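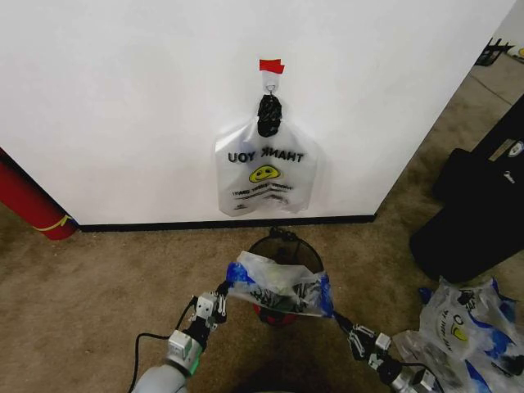 Section 6. Mounting the Wall Unit

The Baletance wall unit controls the heating in one room. Read this section in full before starting work. Section 7 covers pairing with the boiler receiver.

Choosing a position

Mount the unit on an inside wall, away from direct sunlight, radiators and outside doors. Keep a clear space of 200 mm on each side of the cover. Do not place the unit behind curtains or tall furniture.

CAUTION: Switch off the power at the main panel before removing an existing thermostat. Work on fixed wiring must be carried out by a qualified electrician.

Fitting the back plate

1. Press the tab on the lower edge of the unit and lift off the cover.
2. Hold the back plate against the wall and mark both screw holes in pencil. Check with a level.
3. Drill the holes and insert the plugs supplied.
4. Feed the cable through the center opening.
5. Fasten the plate. Do not overtighten the screws.
6. Connect the wires as shown on the label inside the cover.
7. Hook the cover over the top of the plate and press until it clicks.

Note: Owners of the Wernitz back plate may reuse it. The older Løken plate does not fit.

First start

Restore the power. The display shows the software version, then the room temperature. The reading may be too high for the first 17 minutes while the unit settles. If the display remains blank, switch off the power and check the wires at terminals 1 and 2.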